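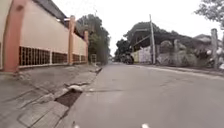 What counts as a sidewalk defect, and what do we just write down as wear?
A defect is anything that changes how a person has to move: a lifted edge, a missing piece, an opening at foot level, a slab that rocks. Stains, faint seams and surface color are wear. Note wear once per block and move on.

Home | Syllabus | Handouts | Field Sheets | Contact
Filed under: Streets and Sidewalks, Week 3 reading

Handout: Walking survey of a narrow street
Instructor: Verna Lindgren. Field sections: Kedir Kassa and Mekdes Negussie.

Bring the field sheet, a tape, chalk and a flat 3-foot board. The survey stretch is 354 feet long and is divided into stations 40 feet apart. The last station is short. Mark station zero with chalk on the curb and keep the same side of the road for all of your sidewalk readings.

1. Slabs

Square concrete slabs fail at the corners first. A corner has less material around it and takes the load when the base under it settles. Once one slab has dropped, the edge of the next one stands up above it, and that edge begins to chip. Lay the board across the joint and measure the gap under it. Write the largest gap, not the average.

Code slabs as follows:
C - cracked, both sides level
U - uneven at a joint
K - corner chipped or missing
A slab can have more than one code. Several K slabs in a row usually mean a problem with the base, so put a bracket around them on the sheet.

2. Curb and drainage openings

The curb does two jobs. It keeps wheels off the sidewalk and it holds water in the road until the water reaches an opening. Measure the curb height at every station. At each drainage opening, record length, width and the condition of the edges. Broken edges get their own line. If there is a loose piece of concrete along the curb, write where it lies. Do not put it back, and do not put your hand in the opening.

Openings cut into the sidewalk edge take walking space. Measure the clear width left between the opening and the wall or property line.

3. Road surface

Older pavement is often a mix of patches. Lensa Tesfamariam's section lost time last term trying to name the material from a distance. If you are not sure whether it is concrete or asphalt, write "paved" and leave the rest for the core sample.

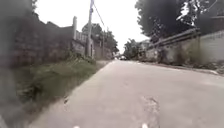
Separate cracking from potholes on the sheet. Cracking is recorded by length and direction (along the road or across it). A pothole is recorded by width, depth and distance from the nearest edge. Small potholes near the edge matter, as water from the verge gets in there and the hole grows toward the middle.

Where a grass verge meets the pavement with no curb, sketch the line. Long grass can hide a broken edge, so feel for it with the board before you measure road width.

4. Turning in

One sheet per pair, in pencil. Enter the readings in the Rikano spreadsheet the same evening, with blank cells left blank. A zero means you measured and found none. Zewditu Alemneh will check the station numbers before the sheets are graded. Missing curb heights cost one point each.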